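From: Jamshid Kordestani
To: pestcombe-allotments list
Subject: Re: Water butts before the frost

Quick one as I'm on the 10 o'clock bus and the signal goes at Drilludley.

> Do we really need to drain the big tank every November? It holds
> 2,000 litres and seems a shame to chuck it all on the path. Last
> year I left mine half full and it was fine. Also has anyone got
> the key to the standpipe box, mine has snapped.

Yes to draining, sorry. Half full is OK for a plastic butt at home but the big tank has that brass tap low down and it's the tap that splits. De Graaf quoted us 60 quid for a new one last time, plus fitting, and then didnt turn up for a fortnight. Don't want that again.

Doesn't have to go on the path though. Run a hose down to the bottom plots, the currants will take it. Takes around 2 hours if the hose isn't kinked. Leave the tap open afterwards, lid on, brick on the lid.

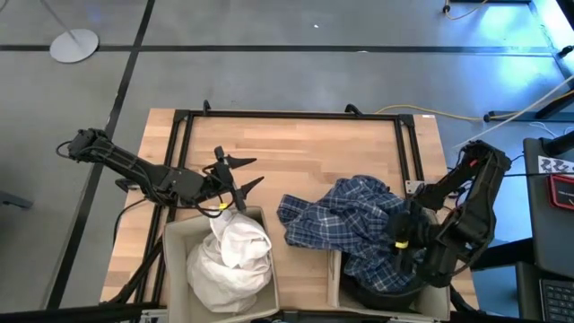

Standpipe key: I've got a spare, can leave it in the shed on Saturday, on the nail behind the door. Please put it back on the same nail. It fits the Cikgate side as well but their box is stiff, you need to lean on the lid while you turn.

Lagging. There's half a roll of the grey foam left from last winter, help yourselves, but tape the joins properly this time, string just slips. Upright pipe by the compost bays is the worst one, catches the wind off the lane. Old carpet round the bottom of it did the job before.

Anyone with a butt of their own, same thing realy, empty it and turn it over if you can lift it. Disconnect the downpipe or it'll only fill up again.

Bus here, more tonight if I remember

Jamshid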